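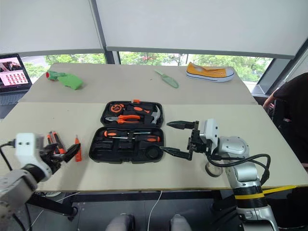
Norkthorpe Institute of Trades and Technology
Certificate II in Property Maintenance
Unit 3: Hand Tool Control and Storage
Course handout, Week 4

3.1 Scope

Students completing this unit are expected to issue, use, return and store common hand tools in accordance with the workshop procedures in force at the Norkthorpe and Pullari campuses. Power tools and ladders are covered in Unit 5. Readings from the Evham workbook are listed at the end of this handout and are assessable.

3.2 Terms used

Tool control: the system by which the location and condition of each tool is known at any time.

Shadow storage: storage in which every tool has a shaped recess or painted outline. A vacant recess indicates that a tool is out on issue or unaccounted for. Moulded cases and foam drawer inserts are both forms of shadow storage.

Open storage: storage in which tools share an undivided space, such as a canvas bag or a bucket. Open storage is permitted on site visits but is not accepted for practical assessment.

Quarantine: the removal of a defective tool from use pending repair or disposal.

3.3 Issue and return

Kits are issued from the store in Room 609. The student signs the register, checks the contents against the card and reports any discrepancy before leaving the counter. A kit accepted without comment is taken to have been complete at issue.

Kits must be returned by 3.45 pm. Tools are to be wiped down, and adhesive or plaster residue removed, before the case is closed. Cases must not be forced shut; a lid that will not close normally indicates a tool seated in the wrong recess.

3.4 Inspection before use

Hammers: check that the head is secure and the face is free of chips and mushrooming.
Screwdrivers: check the tip for rounding or twisting. A screwdriver is not to be used as a chisel or lever.
Pliers: check that the jaws meet evenly and the pivot moves freely.
Tape measures: check that the end hook is not bent and that the blade retracts fully. Slight play in the hook is intended and compensates for its thickness.

Defective tools are tagged and placed in the quarantine bin. Form 1241 is completed by the student who identified the fault.

3.5 Case study: Atallah Joinery

Read the case study in the workbook, page 55, and prepare written responses for the tutorial.

(a) Identify the point at which the missing tool should have been noticed.
(b) Recommend one change to the firm's end-of-shift procedure.

Responses should not exceed one page. Late submissions are subject to the policy in the unit outline.

Reading: Evham workbook, chapters 3 and 4.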